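Home | Protocols | Notebook | Contact
Print this page | E-mail this page

26 May 2025

Cleared slice 8 of the Gorkilton set today, and oh, what a lovely one (the hippocampus came up like glass!). Left it 40 minutes longer in the Jadell buffer than the sheet says.
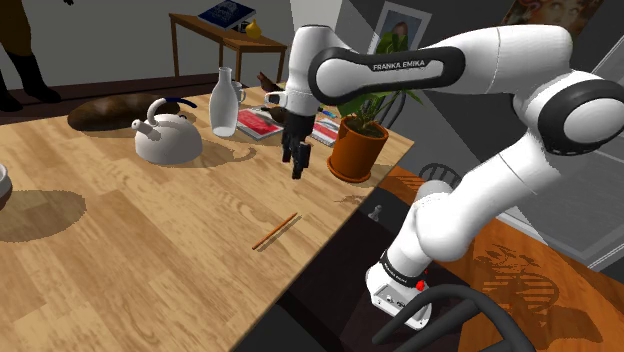

Arm over the table, plant to the right.

Antibody at 1:404 again, silly number but it works for us.
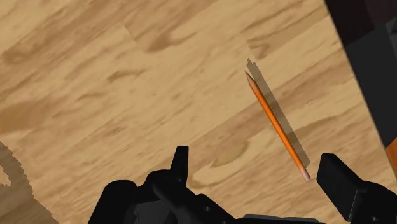 Cell counts on the cortex strip came to 581, which pleased me no end. I still mark the borders by hand, with an orange pencil like the one lying there, eraser end and all.

Comments
Try Skullis mounting medium!
Same buffer here, good luck.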